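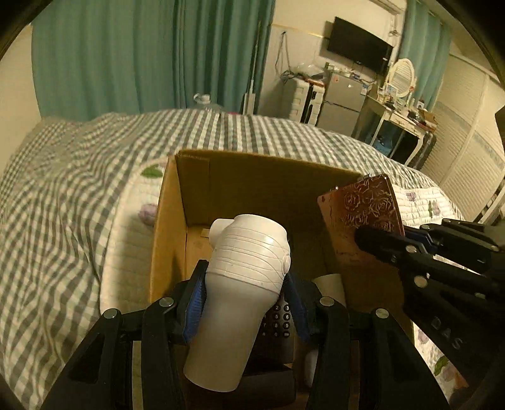

Copper rose plate and the black desk phone, going-away box, bedroom.

Hanna Lysenko
Tuesday, December 4, 2018

Packing the odds and ends box tonight. I'm going to post it as I go so I have a record of what went where. Last move I had no record and I was still looking for the can opener in May.

2/ The box is a plain brown cardboard one. I'm packing on the bed because the table is already taken apart and my knees don't like the floor.

3/ What goes in this one: the desk phone, the copper plate with the roses, a couple of white plastic pieces from the bathroom and kitchen, and whatever small stuff fits between them. It all goes to Avgate, unit 471, not to the new apartment.

4/ The phone first. Black desk phone, push buttons, bought at an office closing sale. We haven't had a landline in years. Illia says throw it out. I looked up what they go for and it's not enough to bother listing, so it's staying with me.

5/ How I pack a desk phone: take the handset cord off at both ends, coil it, twist tie, put it in a sandwich bag and write PHONE CORD on the bag. If you leave the cord on, it pulls the handset off every time you move the box.

6/ Don't wrap the phone in newspaper. The ink comes off on the plastic and it takes rubbing alcohol to get it out of the texture. Plain paper or a pillowcase.

7/ The copper plate is the one thing in here I care about. It's a rectangular sheet of metal with a rose and leaves raised on it. It hung in my aunt's hallway over the light switch and then in mine.

8/ One corner has gone dull brown with a few dark marks. I'm leaving that alone. I tried lemon and salt on a different copper piece once and got a bright pink patch that looked worse than the tarnish did.

9/ Embossed metal is easy to dent from the back. The raised part is hollow behind, so if something hard leans on the rose it goes flat and it's very hard to push out again. So the plate travels standing up along a wall of the box, rose facing the cardboard, foam on the other side.

10/ Someone asked about bubble wrap. I've had the bubbles leave a pattern of little rings on polished metal after a summer in storage. Tissue first, then foam. Bubble wrap is fine for the kitchen things.

11/ Foam is the next job. I saved the white blocks from the monitor box and the microwave box. I keep them in a garbage bag on top of the closet and every move they get used up, so I don't feel bad about the closet.
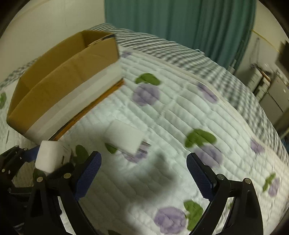 12/ The flat rectangular ones are the most useful. They go down the side of a box or across the top, and you can snap them to length. The small cube shapes are for corners and for plugging gaps around the phone.

13/ To cut them I use a bread knife with long strokes and not much pressure. Do it over a bag. The crumbs stick to everything, and on a quilted bedspread they get down into the stitching and stay there.

14/ I am doing it on the quilted bedspread anyway. It's the white one with the purple flowers and the gray and white checked border. It gets washed on Friday before it's packed, so the crumbs are Friday's problem. Lint roller first, then the machine.

15/ Before anything heavy goes in a box, check the bottom. Push on it from inside with your fist. If the middle seam gives at all, put a second strip of tape across it and one up each side by a hand's width.

16/ Tape is from Kakakhel, 94 cents a roll if you get it from the bin by the register. It's thinner than the Prudness tape but it sticks in a cold room, and the Prudness doesn't. I have half a roll of Prudness left and I'm using it to hold drawer fronts shut.

17/ Order for this box:
phone flat on the bottom
white pieces beside it
foam block
plate standing up
foam cubes in the gaps
soft things on top

18/ Then shake it. Not hard, just side to side with the flaps held down. If you hear plastic knocking on plastic, open it up and find it. I always think I can skip this and I'm always wrong about the same corner.

19/ Illia Sydorenko came in to ask why I'm packing a phone when there are dishes to do. The dishes are next. Dishes take two people and he was on the other phone.

20/ Labeling. I write on two sides and never on the top, since the top is under another box in storage. This one says: 9 / PHONE, COPPER, MISC / AVGATE / THIS WAY UP. The number matches the list in my notebook.

21/ I don't write FRAGILE anymore. When we moved out of the Tridus Street place every box said FRAGILE, including towels, and the movers stopped reading it by the second trip. THIS WAY UP they do follow.

22/ Question from a reply: how heavy is too heavy? I put the box on the bathroom scale. Anything I can't lift from the bed to the floor without holding my breath gets split in two. This box is light, it's mostly foam and air.

23/ Another one: can you leave a phone in an unheated unit? I've done it over one winter with no trouble, but take out any batteries if yours has them. A leaking battery will ruin whatever is under it too. I'd worry more about damp than cold. Keep boxes up off the concrete, on a pallet or even on a couple of boards.

24/ And no, the plate is not for sale. Two people have asked. It's going on the wall in the new hallway once the painting is done there, which is why it's at the edge of the box where I can pull it out without unpacking the rest.

25/ Storage fee went up to 91 a month, by the way, if anybody else is with Avgate. Check your December bill. Mine had the new amount on it and the letter came afterward.

26/ Left for tonight: frying pans, the shelf of jars, and the spice drawer. I'm going to tape the spice lids shut one at a time. Cumin got into the bed linen last time.

27/ If you have a good way of packing lamp shades, please reply with it. I have two and they don't nest.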